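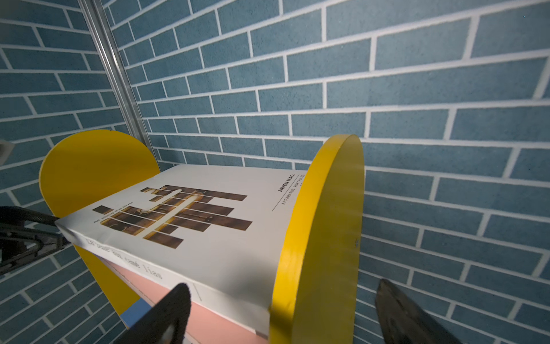

Brittany Kowalchuk Hears the Room Before She Plays It

Home | Features | Listings | Archive | Contact

Print this page | E-mail to a friend

Brittany Kowalchuk had her accordion out of its case before I'd found a chair. "Listen to this one note," she said, and leaned into a low E that I could feel in my shoes. "Isn't that ridiculous? It's 93 years old!"

The instrument is a Nägeli, a make she had never heard of until she bought one at an estate sale on a Saturday morning. She was 22, played a little piano and wanted something she could carry on the bus. "I paid $153 and it wheezed like a dog. Half the reeds were stuck. I was completely in love."

She learned to fix it from Emiliano Zúñiga, who repaired squeezeboxes in his garage and let her sit in after work. He made her wax reeds for months before she was allowed near a bellows. "I complained the whole time," she says, laughing. "Then one evening he handed me a tuning file and went in to eat his dinner. I was terrified. You take off too much brass and there's no putting it back."

These days she plays with Vurkalari, a dance band that also has Violeta Cisternas on fiddle and Thiện Trương on upright bass. Their new record, "Tromari," came out in January, and it's a joy: fast, a bit ragged, full of tunes that start before you're ready. Most of it was done live in two evenings.

"Violeta hates headphones, so we stood in a circle," Kowalchuk says. "If somebody messed up, we all went back to the top. There's a waltz on there we played 20 times. The one we kept is take three."

I asked how she picks up old tunes, many of which were never written down. She sings them first, in the car mostly, and won't touch the keys until she can get through the whole thing. The left hand comes last. "People worry about the buttons because you can't see them. Your fingers learn. Mine took a winter."

She teaches now too, Tuesdays after supper, and has opinions on beginners' instruments. Get a small one. Get one that holds air.

Recent features
- Catalina Herrera on writing songs for children's choirs
- Ferkel: a brass band goes on the road
- Where to dance this winter
- Letters: more on banjo strings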